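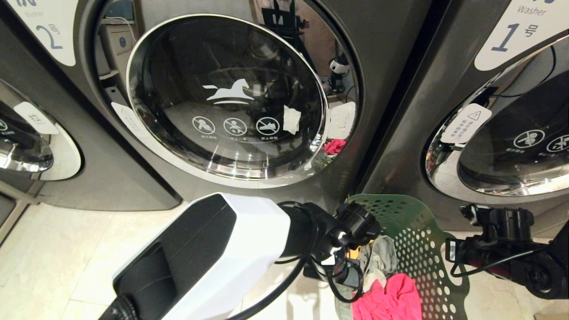
Buying a robot for a laundry: your questions

Most people who write to us have already seen a demonstration, liked it, and now need a figure to put in front of whoever signs things. We plan and cost two-armed robots for laundries, hostels and student halls, and we get the same questions often enough to have typed the answers up. Costing starts with your machines. If they are front loaders with round glass doors, standing in a row and labelled by number like 1号 and 2号, you are in the easy half of the customer list. If yours are top loaders, please read on, but with your expectations lowered.

What does it cost?

The Niro, our two-armed model, rents for 412 pounds a month. Set-up is a single charge of 3,784 pounds, covering the site visit, delivery, fitting and the days our technician spends teaching it your doors. Prices are as of 1 April 2025 and leave out VAT, in the grand tradition of prices.

Can I buy one outright?

Yes, though we try to talk first-time customers out of it. The grippers will be out of date before your tumble dryers are. Rent for a year, see how much you grumble, then ask us for a purchase quote. Rent already paid doesn't come off the price. We know. Everyone asks.

What should I budget for besides the robot?

Gripper pads, mainly. They wear, and a set costs 106 pounds. Put two sets a year in the budget for a quiet site. After that come electricity (less than you fear), insurance (more than you'd like) and baskets. Customers laugh at the baskets until they find that theirs have folding handles, soft sides or a lid. A stiff, open-topped one is what you want, and perforated is fine.

Which washing machines will it work with?

Front loaders with a door that opens on a pull. Doors that need a hip and a knowing shove are a separate conversation. Send us a photo of each model you own, including the one in the corner with the note on it.

Does shiny metal cause trouble?

Sometimes. Chrome rings and dark glass reflect the room, and the room includes the robot. We allow half a day in the set-up charge for this, and may ask you to leave the lights alone while we do it. Stickers on the doors are no problem as long as they stay where they were when we taught it. Please don't have a tidy-up the night before.

How much floor do I need?

Enough for the robot and a basket to stand in front of the machine at once, with room for a customer to get past without apologising. Tiles are good. Carpet is bad, and raises other questions about your laundry.

Is it faster than a person?

No. A decent attendant will beat it to the door every time. Budget for it on the basis of evenings and early mornings, when you have no attendant to compare it with. If your sums only work at human speed, your sums don't work.

How long from order to first wash?

Allow 6 weeks. Sites with more than one make of machine take longer. The longest part is usually finding out who holds the key to the plant room.

What is the difference between the Plattner and Callis plans?

Both are service plans. Plattner gives you phone support in working hours and one visit a year. Callis adds weekends and a loan arm if yours has to come back to us at Hasadau. A single-site hostel can usually manage on Plattner. If you take money from the public on a Sunday sort of basis, get Callis.

Will it check pockets?

Not reliably. Keep a bowl for coins and a sign for tissues.

Can I cancel?

After the first year, with a month's notice. We collect the robot. You keep the baskets.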